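Desktop drawer units: frequently asked questions

These are the questions we get most often at Clivlow about small plastic drawer units, the sort with a tray on top and a few clear drawers underneath that live on a desk or a side table. We sell them. We also think a good half of the people who buy one would be better off with an empty afternoon and a bin bag, so read on before you order.

Do I need one at all?

Probably not as much as you think. A drawer unit doesn't make anything tidy. It takes whatever was spread across the table and stacks it up, so you get your table back and keep the same amount of stuff. If most of what you own in the way of small bits is rubbish, you'll have a neat tower of rubbish. Try clearing the table first and put what's left in a shoebox. If you're still annoyed by the shoebox in a month, come back.

Are clear drawers better than solid ones?

The usual claim is that you can see what you've got and so you'll never lose it. We're doubtful. Clear plastic shows you that there's something in the drawer. It shows you a dark shape or a brown roll of something, and you still have to pull the drawer out to find out what it is. Clear is fine if you keep one kind of thing in each drawer. For mixed oddments it mostly means you get to look at the mess all day, and some people would pay extra not to.

What should go in the open top tray?

Things you pick up every day. Pens, scissors, whatever you reach for without looking. What really goes in the top tray, in every house we've been in, is whatever was in your hand when you walked past. It fills up first and it never empties by itself.

Our own Getachew Asfaw swears the top tray should be banned and the whole unit fitted with a lid. I don't agree, since people would just put things on the lid.

Should I label the drawers?

You can. Labels work well for the person who wrote them and fairly badly for everyone else. "Stationery" is too broad and "Bulldog clips, small" is too narrow, and by November the clips will have moved. If you do label, use paper and tape so you can change your mind. We don't recommend the label makers we're always being asked to stock.

Is it all right to keep food in there?

Wrapped sweets and tea are fine if you get through them. We'd keep them away from markers and anything with a smell, and tea in particular will pick up whatever it sits next to. Loose biscuits, no. Crumbs get behind the runners and you have to take the whole thing apart.

What about toothpaste, hand cream and other tubes?

People do ask. A tube that's nearly finished takes up as much room as a full one and tends to lie about for weeks. Finish it or bin it. If it has to stay out, stand it on its cap in a cup. It belongs in the bathroom anyway, and no storage product is going to fix the fact that it isn't there.

My unit tips forward when I open a drawer. Is it faulty?

Usually not. These units weigh next to nothing empty, so if you put all the heavy things in the top and then pull a drawer right out, over it goes. Put the weight low down. Staplers, hole punches and batteries go at the bottom, or just leave them on the table. A stapler is perfectly happy on a table.

If it still tips with the weight at the bottom, check that the table is level and that all the feet are on it. After that, send it back.

How do I sort out a unit that's already full?

There are whole books on this and we haven't found one worth the money. The way we do it at work is dull but quick.

Take everything out of one drawer only. Not the whole unit, or you'll be eating your tea standing up.

Bin the wrappers, the dead pens and any lid that has lost its pot. Be hard about lids. The pot isn't coming back.

Put clips with clips and cards with cards. If there's only one of something, it goes wherever it fits.

Wipe the drawer and put back what you've used since last winter.

Then stop and do the next drawer another day. It never looks like a magazine afterwards and it isn't meant to. 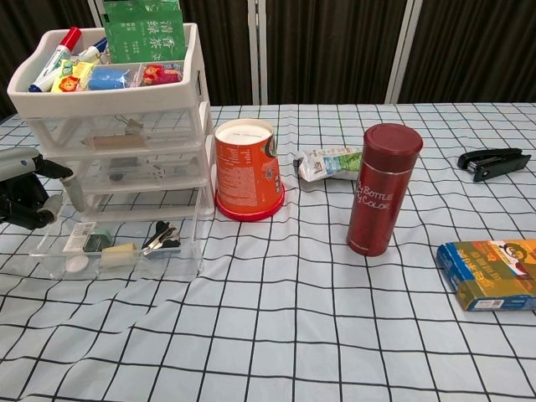
Where do cups and flasks go, then?

Next to the unit, if you're going to drink out of them today, and in the kitchen if you're not. We get asked for a taller drawer unit that would hold a flask. Suma used to make one and we stocked it for a while. It was enormous, the flask rolled about, and customers went back to leaving the flask on the table, where it had been all along.

Paper cups are a different matter. They get kept for pens, then for paper clips, then for nothing. Have a look under yours.

Which sizes do you sell?

Two. The narrow one is 163 mm wide and the other is 167 mm. Yes, that is a silly difference. They come from different makers, Suser and Nechyporuk, and the drawers do not swap between them however hard you push. Please measure before ordering a spare, as this is the single most common reason for a return.

Will it scratch my table?

The feet are plain plastic. On bare wood they can leave a mark if you drag the unit, so lift it. A tablecloth solves this, although it will ruck up if you yank the bottom drawer.

Can I stack two of them?

The makers say you can. We say you can until you touch it. Side by side takes up more table and saves you picking everything off the floor.

How much will one drawer hold?

We tell people to keep to 400 g a drawer. You can get more in, but the bottom of the drawer starts to sag and then it catches on the one below.

How do I clean it?

Warm water, a drop of washing-up liquid and a soft sponge. Not the scouring side, as it turns clear plastic cloudy and there's no way back. Marker ink usually comes off with a bit of rubbing alcohol, but try it on the underside first. Don't put any of it in the dishwasher, whatever you've read elsewhere.

Can I return it if it doesn't help?

Yes, within 5 weeks, emptied. We do mean emptied. Natnael Degefa opens the returns and has a growing collection of other people's keys, and he'd like to stop posting them back. If you've lost the box, any sturdy one will do, with something soft round the drawers so they don't slide out on the way.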